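Zwischenstand Mundartarchiv Wendov, 2026-01-07

Liebe Förderrunde,

so, ihr wolltet es kurz, ich versuch's! Seit dem letzten Bericht ist ziemlich viel passiert, und das meiste davon ist erfreulich. Von den 464 Tonbändern aus dem Nachlass Mamani sind jetzt 353 digitalisiert. Der Rest liegt noch bei mir im Regal, darunter leider die Bänder, die beim Abspulen kleben (die müssen erst noch zum Restaurator nach Lukham, der Kostenvoranschlag liegt bei).

Bei den Abschriften hänge ich hinterher. Fertig sind 57, und das auch nur, weil ich über die Feiertage durchgetippt habe. Ein einziges Gespräch kann mich bis zu zwei Tage kosten, wenn drei Leute gleichzeitig über die Kartoffelernte reden und im Hintergrund noch das Radio läuft. Schön ist es trotzdem! Allein für »Nieselregen« habe ich inzwischen eine halbe Seite Wörter, und die Aufnahme mit der Bäckerin müsst ihr euch unbedingt mal anhören.

Zum Geld: Der Posten für Leerhüllen und Kartons ist aufgebraucht, bei den Fahrtkosten bleibt etwas übrig. Das würde ich gern umschichten, wenn ihr einverstanden seid. Die Rechnung von Sanico für den Luftentfeuchter ist bezahlt. 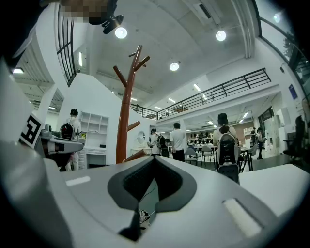

Csaba Győri meinte dazu, man solle die Abschriften lieber gleich in zwei Fassungen anlegen, eine lautgetreue und eine lesbare, sonst könne im Dorf kein Mensch etwas damit anfangen. Da hat er wohl recht, nur dauert es dann eben länger. Ich probiere es jetzt mit den nächsten Bändern aus und schicke euch beide Varianten zum Vergleich. Der Hörabend bleibt im Mai, den Saal habe ich schon reserviert.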